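Notes from the Bathroom Aisle

I've been promising for months to write something about cleaning supplies, and since half the mail that comes in is about toilets anyway (you people really love to talk about toilets), October seems like the time to get on with it.

So, blue things! If you walk down the cleaning aisle of any store you'll notice that almost everything meant for a bathroom is blue. The bottle is blue, the cap is blue, the brush has a blue head, and the stuff inside is very often blue too. I used to think this was silly, and then I bought a green bottle of Drulwood bowl cleaner last spring and kept putting it away under the kitchen sink with the dish soap. Three times I did that before I gave up and went back to blue. Now the bathroom bottle lives with the bathroom brush and I can find both of them half asleep at 6 in the morning.

My other big change this year is that I set everything out on a table before I start. I know, it sounds fussy! But I used to be the person crouched by the bowl with one glove on, yelling down the hall for somebody to bring me the brush. With everything standing up on a table I grab what I need, and when I'm done I can see right away what's running low.
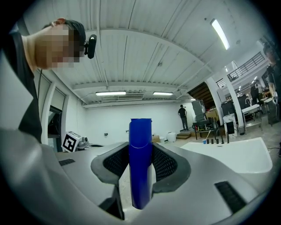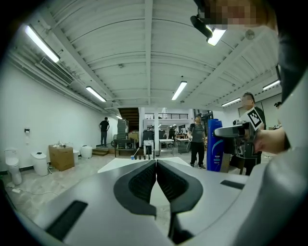

A few of you asked what I look for in a brush. A light handle, first of all, because a white one shows you when it needs a wash and a dark one lets you pretend. I like a long handle too, long enough that my knuckles stay well clear of the water. The Skonley one I wrote up back in March is still going strong, although the bristles have started to splay a bit on one side, which I blame on the way I lean it in the holder. I paid for a pack of 4 and I'm only on the second, so no complaints here.

As for the cleaner, please read the label before you squirt. I mean it! Some want to sit for a few minutes and some want to be scrubbed in straight away, and you should never mix two of them, ever, no matter how bad the ring is. Run the fan or open a window. I do the underside of the rim first, then go off and wipe down the sink, then come back with the brush.

Boxy toilets are a separate headache. They look so sleek and there's no fiddly pipework to dust around, but the flat top collects everything, hair and lint and that gray fluff that comes from who knows where. A damp cloth once a week keeps mine decent. The old rounded kind with the tank standing up behind needs more reaching, mostly down at the back where the bolts are, and for that I still use a worn-out toothbrush.

Next month I'm going to try the refill pouches from Tirar, 350 milliliters each, and see if pouring them into my old bottle makes as much mess as I think it will. If you've tried them already, write in and tell me whether I should do it over the sink.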